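Guest Room Refit: Gallery and Notes

By Lise Landry
8th December

547 views | 11 comments | Share

The rear guest room was the last one on the list, and the budget left for it was small. The bed and the sofa were to stay. The nightstand, the lamp and the wall power could change. The carpet was to be cleaned and kept until it wears out. These notes record what was chosen and the points I would want to have in hand if I were doing a second room of the same size.

Layout. Bed on the left as you face the back wall, sofa on the right, nightstand by the head of the bed. We tried the nightstand on the sofa side first. It put the lamp too far from the pillow for reading, and the cord had to cross open floor. Moving it to the bed fixed both problems.

Nightstand. Light honey-brown wood, one white-fronted drawer, open shelf at the bottom. The open shelf was a requirement. Guests put shoes, books and chargers there, and a second drawer only collects what people forget. The piece came from Kirniletti, second hand. The drawer runners were dry and needed candle wax, applied twice. Harvey Grewal reglued one back joint and left it clamped overnight.
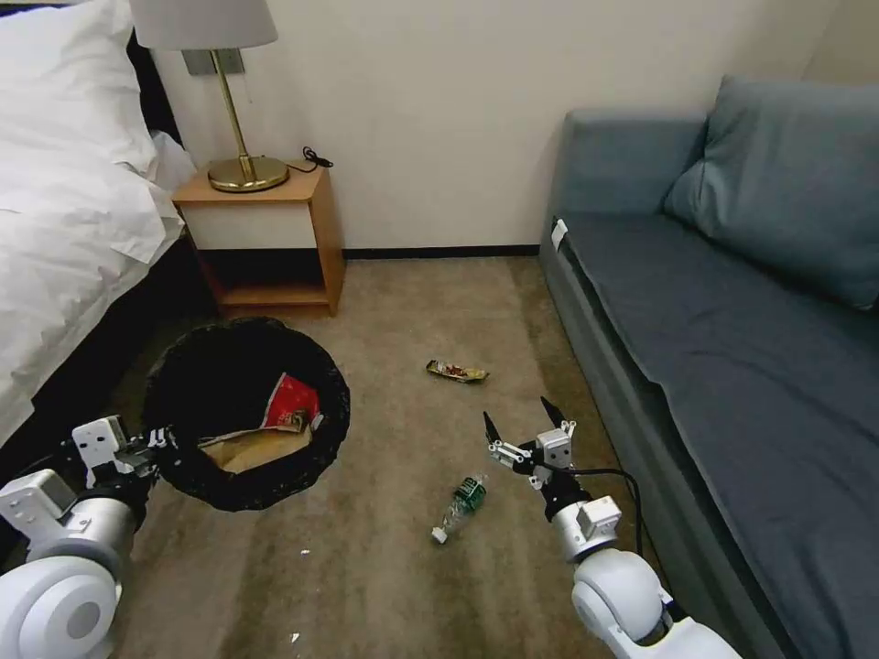 Lamp. Round brass base, thin stem, white drum shade. The old lamp was a clip-on and marked everything it was clipped to. A drum shade spreads light to the side as well as down, so one lamp serves the bed and the near end of the sofa. Use a warm bulb. The first one we fitted was a cool white and made the cream wall look gray. Cord length is the weak point with table lamps of this type – measure from the tabletop to the outlet before buying, and add enough slack to pull the furniture out for vacuuming.

Wall. Plain cream, one coat over the old color after filling. The metal wall plate was kept. Yvette Hiebert wanted a white one to blend in, but a metal plate does not yellow and can be wiped down. The dark baseboard was washed, sanded lightly and given one new coat. Mask the carpet edge with wide tape pushed down with a putty knife. Narrow tape lifts.

Sofa. Gray-blue, Flanov, with a low rounded arm and a matching throw pillow. Seat fabric was cleaned with a damp cloth and upholstery foam, working from seam to seam. Do not clean isolated spots on this color, as the edge of each spot will show. The long flat seat takes a folded blanket and one adult at a pinch.

Bedding. White throughout. It can be bleached, and spare pieces match without sorting. The duvet is one size larger than the mattress, so it hangs well down the side over the dark base.

Bin. Round, black, lined with a black bag. Fold the rim of the bag well over the edge or it slides in with the first heavy item.

Still to do: felt pads for the nightstand feet, a cord clip for the back of the tabletop, and a decision on the carpet. Stolberg quoted 90 for a second cleaning and Engström quoted 200 with stain treatment. Neither has been booked.

11 comments | 0 shares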